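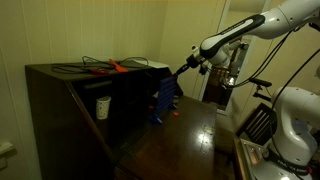 Search this site Type a word and press enter Search

About Durketti

Welcome, and thank you for stopping by! If you came looking for the rental list or the opening hours you will find those on their own pages, but if you would like to know who we are and how we work (and we get a good many letters asking just that, more so in the past year), then get comfortable, as we have never been very good at keeping this page short.

Durketti cleans, checks, mends and lends out family games. Schools borrow from us, and so do summer camps, after-school clubs, nursing homes, a few coffee shops and one very loyal ferry company. A box goes out, people play with it for a month or a season, and then it comes home to us with pieces missing and jam in the corners, and we make it right and send it on to the next place. We started with a single shelf and a borrowed van, and we now have 601 titles on the list, though some of those are only a single copy and you may have to wait your turn.

Nhyira Yakubu began the business at her mother's dining table and still runs it. She will tell you that she never planned on having a business at all. She had a closet full of games her own children had grown out of, the school down the road wanted to borrow them for a rainy field week, and by the time they came back another school had called. We have kept the dining table, by the way. It is in the front room and the mail gets sorted on it.

How the work used to go

For years all of the checking was done by hand, and we mean all of it. Every checker, disc, peg, tile and marble came out of its box, got wiped, was tested to see that it fit where it was supposed to fit, and went back in. A box of standing-grid discs had to be dropped through slot by slot, to find the chipped ones that jam halfway. In August, when the camps send everything back at once and the schools want everything at once, we would each sit at that for up to 10 hours in a day. Zuzanna Tokarz, who has been here nearly as long as Nhyira, wore a brace on her right wrist two summers running, and Ramil Sison used to say he heard discs clacking in his sleep.

We were proud of the work and we were also tired, and some of us were sore, and when a person is sore they start to rush. Boxes went out with pieces short. If you were one of the people who got such a box, we are still sorry.

Bringing in the arms

The idea of trying robot arms came from Usman Mohmand, who had joined us to look after the van and the shelves and who had studied machines before that. There was plenty of arguing about it, and we would rather say so than pretend we all clapped. Zuzanna was against it. Ramil was for it on some days. Shazia Bukhari, who keeps our books, wanted to know what would happen to everybody's hours, and she asked it out loud at the meeting, and it was a very good thing that she did, as it made us write the answer down before a single machine was in the house.

What we wrote was this. No one loses their job or their hours on account of the arms. Anyone who works next to them gets paid training time first. Anyone on the floor can stop them at any moment, for any reason, and does not have to fill in a form about it afterward. That sheet is pinned up by the coat hooks with all our names on it, and new people sign it on their first morning.

We did not build a big clean hall for them, either. They work where we work, in the old house, in among the furniture, and a person is always with them. The arms take the repeat jobs, the picking up and the dropping in and the doing it over again. They are slow! Visitors are often surprised at that, having seen the sort in the movies. A new game can take Usman and Ramil days of fiddling before an arm will handle the pieces nicely, and there are some that we have given up on for now, including anything with cards in it and a marble run called Skusto that we would all be happy never to see again.

What has changed for us

Our days are more mixed than they were. Zuzanna does the mending nearly full time now, which she always wanted, gluing box corners and repainting faded boards, and she has the lamp by the window. She still does not love the arms, and she has the sharpest eye of anyone for when one of them is about to fumble. Ramil went from wiping and sorting to teaching them, and he has been sent on 2 courses at our expense and is asking for another. The wrist brace is in a drawer somewhere.

It has not all been a gain, and it would be wrong to let this page sound that way. We used to sit together and talk over the sorting, whole afternoons of it, and with people spread through the rooms there was less of that. Shazia noticed first. So now we stop for 60 minutes at lunch, all of us, arms switched off, and very often a game comes out. The rule is that it has to be one that needs checking.

Working with us, or visiting

We hire for patience ahead of anything else, and you do not need to know a thing about robots. Our friends at Naqvi, who make the replacement pieces, and at Zenness, who drive for us in the busy season, often send people our way, but you are just as welcome to write on your own account. School groups may visit outside the August rush. Please tell us beforehand how many are coming, and bring a sweater in winter, for it is an old house and the back rooms are drafty.

If you have games at home that you no longer play, we would be glad of them, missing pieces and all. Leave them on the porch with your name on the box, and Nhyira will write to thank you, by hand, though it may take her a while.

Page last changed 08/07/2019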